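Lallisier bench cell kit – review after our first month with it

Bought for the small parts bench at Tarnevthorpe. Two arms, grippers, mounts, controller, a box of cables and a manual I'll get to. Samuele Villa did the bolting down, I did the teaching and most of the swearing. Writing this up quick before the July shutdown so it's a bit rough.

Short version: good arms, fussy setup, buy your own board.

## What you get and what you don't

Arms come packed well. Mounting plates fine, holes lined up first go. Cables are long enough for a normal bench, just. Controller is quiet. The kit paid for itself in not having to build a stand.

What you don't get is any kind of work surface. The manual says "a flat marked surface" and leaves you to it. We used a framed whiteboard laid flat on the table and a marker pen. Cheap, wipes clean, and you can redraw a target in seconds when the teaching changes. Orandini do a printed mat with a proper grid (sorry, Orlandini) but it costs 594 and you can't rub it out.

Our test job is wooden blocks. Pick, place, stack, over and over, until we trust it with parts. Red on orange inside the drawn loop is the one I use for checking height. 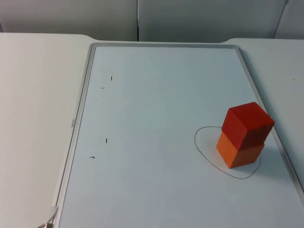
## Setting up

Took the two of us most of a day. Order that worked:

- bolt down, then level. Not the other way
- board down next, pushed where you want it, then don't lean on it
- home both arms
- teach the pick spots, teach the place spot
- save. Save again under another name

The home routine is slow but it's repeatable and I've had no complaints with it. Teaching by hand is lovely – arm goes light, you push it where you want, press the button. Best bit of the kit by miles. The software round it is less good. Point names reset to numbers if you rename them before saving, and the undo only goes back one step. Error codes need the manual. We had 2938 three times in the first week, which the book calls "axis reference lost" and the cure is re-home and carry on.

Gripper is decent. Wide enough for our blocks with room to spare, closes square once it's trimmed. Trimming is a fiddly menu, two values, and they are not in milimetres, they're in steps. Ours ended up at 406 for closed on a block. Write yours down on paper.

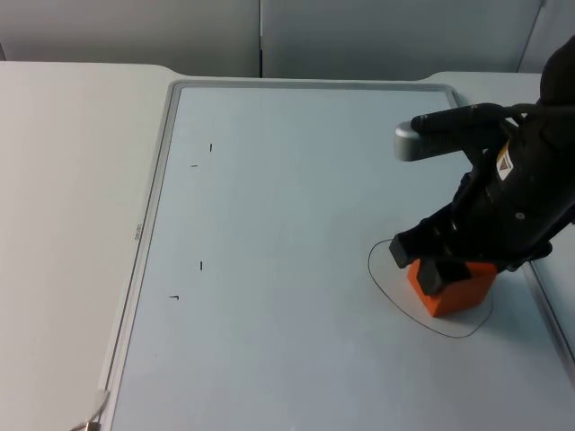 Cable routing is my main grumble. The clips supplied are too stiff and hold everything tight to the casing, so the wrist pulls when it turns. Leave slack. The cable along the top of the arm wants a proper bend in it before it goes in behind the joint, like ours has now, and we got there by binning two of the clips and using soft ties. Gemma Longo over at Plestolby runs the same kit and did the same thing, so it's not just us. Check it with the gripper right down at the board, that's the position to look at.

## Looking after it

Not much so far. Wipe the finger pads, dust makes them slip. Go round the mount bolts with a key at the start of the week. Re-home after any power cut. Once a month run the check routine, it prints a little table, keep it.

Things to do on the board side:

- small ticks for the pick spots, keep them thin. A vertical one and a horizontal one is plenty, you set the block against them by eye
- draw the place loop bigger than the block. It's for you, the arm doesn't read it
- keep the pick spots well inside the board. A block by the left rail can end up partly over the lip of the frame, and then it's not sitting where you taught it 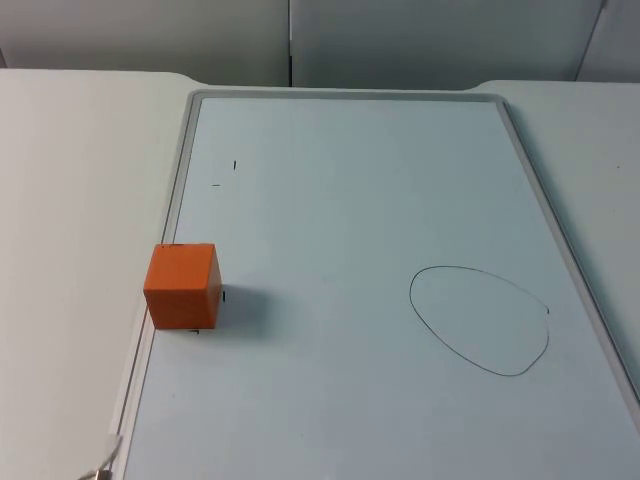 - redo the marks when they start to smudge, and re-teach if the board has been knocked

## Would I buy it again

Yes. Four out of five. Loses one for the clips and the menus. If Lallisier put a couple of clamps and a half decent board in the box I'd have no real moans. Support answered the phone both times I rang, and the chap knew what he was on about.

Will add a bit on spare finger pads when they turn up.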